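My Spring Kitchen Safety Checklist (With Way Too Many Comments)

Every May I go through the kitchen at our place in Ilwood with a clipboard and a pencil. It takes me most of a morning with coffee breaks. I've typed it up again, notes and all, because a few of you asked after last year's post.

[ ] Smoke alarm – press and hold the test button.
Passed, and the cat left the room for an hour. Mine had a date from ten years back printed on the side, so a new one is on order.

[ ] Fire extinguisher – needle in the green, pin in place, nothing stacked in front.
Needle fine. There was a bag of potatoes in front of it. Potatoes moved!

[ ] Outlets near the sink – test and reset each one.
Two good, one dead. The dead one is the one I use for the kettle, naturally. The electrician from Kurner quoted me $175 to swap it and I said yes on the phone before he'd finished the sentence.

[ ] Cords – run your fingers along each one (unplugged!) and look for cracks or soft spots.
Toaster okay. The old hand mixer has a split right by the plug, so it's out. I loved that mixer.
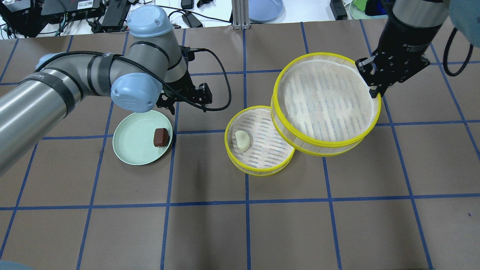

[ ] Steam and hot pots – handles turned in, lids opened away from your face, dry mitts within reach.
I fail this one every year on the mitts. One of mine has a hole in the thumb and I keep washing it and putting it back in the drawer like a fool. Also, a damp mitt is worse than no mitt. Ask my left hand.

[ ] Range hood filter – pull it out and hold it up to the light.
Couldn't see any light. Soaked it in hot water and dish soap, twice, and it still looks like something from a garage. A new one from Mosoti was almost $75, which seems like a lot for a piece of mesh, but grease up there is how fires get going.

[ ] Under the sink – leaks, loose caps, anything that shouldn't sit next to anything else.
Bleach and ammonia cleaner were on the same shelf. Moved the ammonia to the garage. Small drip at the trap, tightened by hand, will look again at bedtime.

[ ] Step stool – all feet rubber, hinge locks.
One foot missing. Still haven't found it.

[ ] Fridge thermometer – 40 or below.
38. Good job, fridge.

Still open: outlet, filter, mitts, stool foot.

COMMENTS (3)

skillet_mom: The potatoes got me. Ours is behind the recycling.

dbl_boiler: Check the batteries in the carbon monoxide alarm too, I always forget that one.

porchlight: Did the drip come back?

We use cookies to remember your settings. Accept | Manage

Contact | © Skidutora Home Notes | Back to top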